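**Tableware in the shared kitchens: arrangements from 13 November 2023**

Members will recall that the review of crockery in the shared kitchens was opened in August, following a number of requests from residents at Verkavau House and the Seyoum Building. The review has now closed. The House Services Office is grateful to all those who returned the form, of which 493 were received, and sets out below what has been decided.

The principal complaint concerned the mixture of bowls and cups in use. Over several years the cupboards had been filled from different sources, and very few items stacked safely with any others. Breakages were highest on the upper shelves of the Verkavau kitchen, where tall mugs had been placed inside wide soup bowls to save room. A further concern was that pieces taken to bedrooms and study rooms were not returned before the weekly wash.

A budget of £2,000 has been approved for replacements. The order has been placed with Usta, whose plain range was preferred by most of those who replied. Samples were on show in the Jadach Room for three weeks, and the comments left there were read in full. Several residents asked for straight-sided cups on the grounds that they are easier to dry. Others wished to keep a tapering shape, which is more comfortable to hold and takes up less of the draining rack. The second view prevailed. Those who had asked for patterned ware will be disappointed, but patterns are withdrawn by makers at short notice and the Office wishes to be able to buy matching pieces in later years.

Jhun Cruzado, Kitchens Supervisor, has drawn up the new shelf plan. Bowls will be kept on the lower shelf to the left of the sink, in stacks of no more than four. Cups will stand singly on the shelf above, rim upwards. Plates remain where they are. Serving dishes will be moved to the tall cupboard by the door, and the key to that cupboard will be held at the front desk in the Seyoum Building, where it may be signed for at any time before ten in the evening.

Residents are asked to observe the following:

- Rinse bowls and cups promptly after use, particularly after porridge, rice or tea.
- Do not use scouring powder or wire wool on glazed surfaces.
- Lift pieces by the body when putting them away. Please do not hook a finger over the rim.
- Put chipped items in the grey crate under the counter and write them in the kitchen book.
- Return anything borrowed for a private gathering by noon on the following day.

Old crockery in sound condition will be offered to residents before it leaves the building. It will be laid out in the Jadach Room, and each household may take up to three pieces without charge. Personal mugs left in the shared cupboards should be collected beforehand, as unmarked items will be treated as part of the common stock. 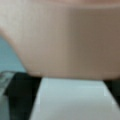
The Office has also been asked whether the colour of the new ware might differ between the two kitchens, so that stray pieces could be traced more easily. This was considered and declined. A single set allows stock to be moved from one kitchen to the other at busy times, and the kitchen book should be sufficient for tracing losses if it is properly kept.

Questions about the shelf plan should be addressed to Mr Cruzado. Questions about the order or the budget should be sent in writing to Abenezer Demissie at the House Services Office, who will also receive the names of any residents wishing to help with unpacking.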